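Walen away end: who's going?

kaj_riis
Club got 400 tickets for Walen. Coach leaves at 4.
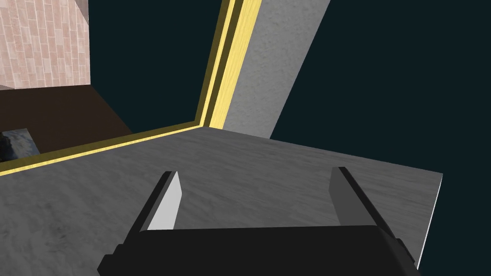
Re: Walen away end
m.juhasz
Only 400? We took 1006 there in December. Should have asked for more.

kaj_riis
And paid for the unsold ones. I think 400 is fair.

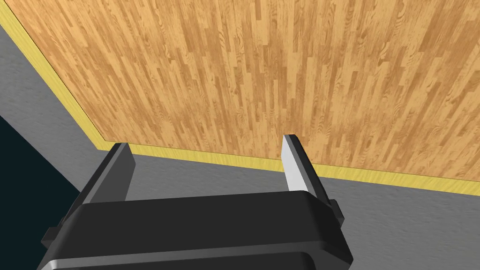 Re: Walen away end
Rianne VdB
Disagree. Ground holds 3000 and they never fill it. Is Figueroa fit?

m.juhasz
Doubt it. I'd start Arnardóttir up front.
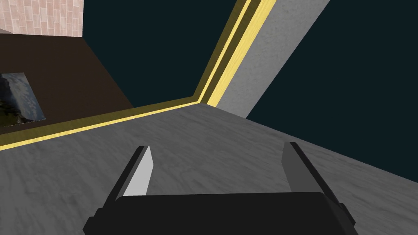

Gripper over the grey tabletop

kaj_riis
She's better out wide.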